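Editz Opens Its Robot Simulation Lab to Visitors at Plellport

PLELLPORT, Dec 16, 2018 — Editz, which develops control software for two-armed robots, will hold an open day at its Plellport simulation lab in February. It will be the first time the company has let the general public into the building, which it has occupied since moving out of shared offices in Nindholm.

The day will be split into a morning session for schools and colleges and an afternoon session for everyone else. Admission is free, but places must be reserved. Each session is limited to 26 people per tour group, with a new group starting every half hour.

Visitors will see how a handling task is built and tested in simulation before it is passed to the workshop floor. Engineers will run tasks live on a large screen and change them on request — moving an object, swapping which arm does the work, or starting again from a different position. Guests who want to try the controls themselves can do so at four stations in the main room. No experience is needed, and children under 12 are welcome with an adult.

The lab covers 1,100 square feet on the ground floor of the Vestergaard building. It was fitted out over the summer and now handles all of the company's early testing. Editz keeps a library of over 1,000 simulated tasks, most of them simple tabletop jobs such as picking up, passing and setting down small items.

One of these tabletop jobs will be used for the main demonstration. It has two arms working at a plain gray table, with a can and a small green ball as the objects. The audience will be asked to suggest what the arms should do next, and the engineers will set up the run while they watch.

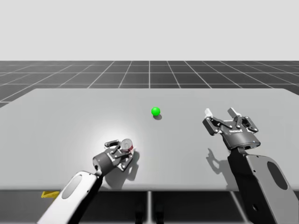

Each demonstration lasts 20 minutes and is followed by time for questions. Staff will also explain how runs are recorded and compared, and why a task that works well in simulation may still need changes when it is moved to real equipment. A short printed guide will be handed out at the door.

The Vestergaard building has step-free access from the parking lot on the north side. Coffee and sandwiches will be served in the lobby between sessions. Personal photography is allowed in all areas on the tour except the server room.

Reservations open on the Editz website in the first week of January. Schools that wish to bring a full class should contact the Plellport office before then, quoting reference 1946.

Media contact: Press Office, Editz, Vestergaard Building, Plellport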